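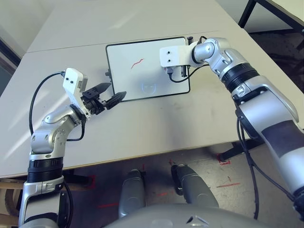 *Tampo cinza claro, com placa branca.*

# Cor do tampo para encadernação: claro, escuro ou madeira?

**thang_luc**

Boa noite a todos. Chamo-me Thắng Lục, encaderno livros em casa e escrevo neste fórum pela segunda vez. Peço desculpa antecipadamente pelos erros, o português é a minha terceira língua e ainda escrevo com o dicionário aberto.

Vou mudar o tampo da minha mesa de trabalho. O atual é de pinho envernizado, tem 152 cm de comprimento e foi-me útil durante oito anos, mas o verniz já se levanta perto do canto onde uso a cola. Quando limpo com o pano húmido, ficam pequenos fragmentos amarelos que depois encontro dentro dos cadernos. Num livro de um cliente encontrei um fragmento entre a guarda e a capa, e tive de descolar tudo.

A minha pergunta é sobre a cor. Inclino-me para um cinza claro, mate. O meu raciocínio é o seguinte: trabalho quase sempre com papel branco ou creme, e sobre a madeira amarela vejo mal se o papel está sujo. Sobre um fundo cinzento penso que verei melhor as duas coisas, a borda do papel e a sujidade. Mas li numa conversa antiga deste fórum que o tampo claro cansa os olhos com luz artificial, e eu trabalho depois das 21h.

Alguém tem experiência prolongada com tampo cinzento? Interessa-me mais a experiência do que a teoria das cores.

---

**margem_larga**

Tenho um há bastante tempo e não volto atrás. Cinza claro, mate, encostado à janela. Para papel branco é o melhor que já usei, a aresta lê-se muito bem e não há reflexo se o acabamento for mesmo mate. Se for acetinado já é outra conversa, com o candeeiro baixo fica uma mancha de luz exatamente onde tens as mãos.

O único defeito é a grafite. Qualquer risco de lápis fica a ver-se e se passares o papel por cima antes de limpar, lá vai o cinzento para a folha.

---

**percalina**

Discordo, e já discordei na tal conversa antiga (era comigo, margem_larga, se bem te lembras).

O cinza claro serve para papel branco. E o fio? Eu coso com linho cru e perco a agulha e o fio de vista ao fim de dez minutos. O meu tampo é verde escuro, o mesmo verde das bases de corte, e não tenho esse problema. Papel branco em cima de verde escuro também se vê perfeitamente, diga-se.

Quanto aos olhos: a mim cansa o contraste pequeno, que me obriga a procurar as coisas. Luz a mais corrige-se com a lâmpada.

---

**thang_luc**

Obrigado aos dois. Percalina, a sua observação sobre o fio é importante e eu não tinha pensado nela. Uso linho cru também, mas coso no tear, e o tear fica levantado em relação à mesa. O que está atrás do fio é portanto a parede, que é branca. Talvez eu devesse perguntar sobre a cor da parede!

A respeito da grafite: marco quase tudo com o osso de dobrar e só uso lápis nos cartões. Posso marcar os cartões noutra superfície.

Esqueci-me de dizer que o tampo ficará sobre os mesmos cavaletes. Não posso aumentar muito o peso.

---

**zeferino_papeis**

Mas que material? A cor é o menos. Vocês discutem verde e cinzento e o homem tem um problema de verniz a levantar com cola.

Se é cola branca ou metilcelulose, o que precisa é de uma superfície fechada, sem poros, que aguente água todos os dias. Melamina aguenta enquanto a orla aguentar. A orla é sempre por onde morre. Eu tive uma que inchou num canto ao fim de um inverno porque deixei lá um pano molhado de um dia para o outro. Culpa minha, mas a madeira maciça tinha perdoado.

O laminado compacto é caro e pesado, mas é para a vida.

---

**thang_luc**

Zeferino, tem razão, devia ter começado por aí. Uso amido de trigo para o papel fino e a cola Koltach para as lombadas. A Koltach sai do pinho com dificuldade, faz uma película e quando puxo vem o verniz atrás. Creio que é essa a origem dos fragmentos.

Pedi dois preços. A loja Jomard faz-me um painel de melamina cinza claro, cortado à medida e orlado nos quatro lados, por 113 euros. Para o laminado compacto deram-me um valor que é mais do triplo, e mais o transporte. Para já, o compacto está excluído.

Existe uma terceira possibilidade, que é raspar o pinho e dar-lhe uma tinta mate. O meu cunhado Trình diz que faz isso numa tarde. Ele diz isso de quase todos os trabalhos.

---

**margem_larga**

Tinta não. Vais ter o mesmo problema com outra cor. A cola agarra na tinta ainda melhor do que no verniz, e fragmentos cinzentos dentro de um livro são piores de ver do que os amarelos.

---

**percalina**

Nisto estamos de acordo, coisa rara. Tinta não.

Posso sugerir uma coisa intermédia? Guarda o pinho, lixa só o suficiente para tirar o que está solto, e cobre com uma folha grande de linóleo de mobiliário. Há em cinza claro e há em verde :) É macio para a mão, o bisturi não escorrega, e não pesa quase nada. Tenho a mesa de dourar assim.

---

**zeferino_papeis**

Linóleo com amido e água todos os dias? Boa sorte. O linóleo é óleo de linhaça e cortiça, bebe. Ao fim de um ano tem auréolas. Para dourar é ótimo, não leva água.

---

**percalina**

Tem auréolas se não o encerares. O meu foi encerado 3 vezes no primeiro mês e depois disso quase nunca. Não digo que seja para deixar panos molhados em cima de um dia para o outro, mas isso, pelo que li aqui, também não se faz na melamina.

---

**zeferino_papeis**

Touché.

---

**costura_copta**

Boa tarde, leio mais do que escrevo, mas este assunto interessa-me muito, porque também estou a montar a mesa.

Fiz um curso em Wemesthorpe quando vivia em Inglaterra e lá todas as bancadas eram cinzentas, bem claras. O professor mandava pôr sempre uma placa branca por baixo do trabalho quando o papel era escuro, e uma folha preta quando o papel era claro. Ou seja, a bancada era neutra e o contraste vinha do que se punha em cima. Desde então faço assim em qualquer mesa, até na da cozinha, e a cor do tampo deixou de me preocupar tanto.

Sobre o cansaço dos olhos à noite, o que me ajudou foi trocar a lâmpada por uma de luz mais quente e afastá-la para o lado esquerdo (sou destra).

---

**thang_luc**

Costura_copta, agradeço muito esta contribuição. A ideia da placa parece-me boa também por causa da cola: se a cola cai na placa, levo a placa para o lavatório, o que não posso fazer com a mesa.

Tenho uma dúvida de vocabulário e de prática. A placa de que fala é rígida? Em vietnamita eu usaria a mesma palavra para uma tábua e para uma placa de plástico, e não quero comprar a coisa errada.

---

**costura_copta**

Rígida, sim, de plástico liso. As que usávamos eram parecidas com as tábuas de cozinha, mas mais finas. Se for muito fina empena com o peso dos cadernos quando a levantas. Escolhe uma que consigas segurar só por um lado sem dobrar.

---

**margem_larga**

Cuidado só com uma coisa: cantos vivos. Lixa os cantos da placa. Uma vez arrastei a minha e fiz um risco comprido no tampo, e esse ainda hoje lá está, a olhar para mim sempre que corto cartão.

---

**zeferino_papeis**

E pede à loja que te mostre a orla antes de pagares. Passa a unha. Se prender, devolve. Orla de PVC grossa, não aquela fita de ferro de engomar.

---

**thang_luc**

Fui hoje à Jomard e passei a unha, como o Zeferino recomendou. O empregado olhou para mim com alguma preocupação. A orla é de PVC e não prendeu em nenhum ponto da amostra.

Encomendei a melamina cinza claro, mate, e o painel deve chegar em novembro. Mantenho o pinho por baixo para dar rigidez, se os cavaletes suportarem os dois. Caso contrário o pinho vai para a oficina do Trình, que já o pediu.

Percalina, fiquei com uma amostra de linóleo verde também. Vou fazer uma experiência com o amido, com cera num lado e sem cera no outro, e coloco aqui o resultado.

---

**percalina**

Fico à espera dessa amostra. E põe-lhe Koltach também, já agora, que eu uso outra cola e nunca experimentei essa.

---

**zeferino_papeis**

Deixa um pano molhado em cima a noite toda. Nas duas metades.

---

**thang_luc**

Assim farei. Uma última pergunta, se me permitem: para fixar a melamina ao pinho, parafusos por baixo ou fita de dupla face? Receio que o pinho se mova com a humidade e que os parafusos puxem o painel.

---

**margem_larga**

Parafusos, mas com o furo do pinho mais largo do que o parafuso, e anilha. Assim a madeira mexe e o painel fica quieto. Fita não, que depois não a tiras.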